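4.2 Estimating jaw opening without an encoder

The hand-held gripper we use for collecting demonstrations has no electronics in its fingers. Everything the policy learns about grasping has to come out of the video stream, so the width estimator sits at the very front of the Pindar pipeline and every later stage inherits its mistakes. We were delighted to find how far a small model could go. Ours is a keypoint network with a short temporal filter behind it, trained on 1574 labeled stills and run at 60 Hz on a laptop GPU. Vidal's first version tracked only the fingertips and did well on a clean bench. In kitchens it fell apart whenever an object hid one tip, and that failure set the direction for the rest of this section.
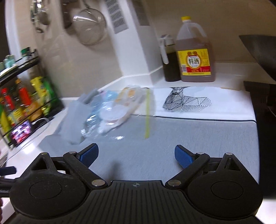

Figure 4. View from the gripper camera above a kitchen counter, jaws open.

Our estimator treats the linkage as a single planar mechanism and solves for one unknown, the opening angle. Any visible joint then contributes evidence, and a hidden fingertip costs us some precision but no longer breaks the estimate. The keypoint head also has to find its parts among a lot of distracting detail. In Figure 4 the silver pins stand out well against the black arms, and the blue finger pads are easy to separate from the blue-gray surface behind them only because of their texture and black backing. A plain color threshold, which we tried first, merged pad and background on views like this one. Adding 3000 synthetic composites, with rendered pads pasted over gray and blue surfaces, removed most of these errors, and we think this is the most reusable lesson of the whole exercise!

The temporal filter is deliberately simple. It assumes constant jaw velocity over a window of 20 samples and lowers the weight of any keypoint whose reprojection error jumps. Kordestani suggested resetting the filter whenever more than half the joints disappear, and this fixed the slow drift we used to see after long occlusions. The filter still lags on very quick releases. For the Priter planner this matters little, as it reads width only at contact events, but the learned policy consumes the full signal and inherits the lag. We return to this in Section 5.3, where the same angle estimate is reused to detect slip.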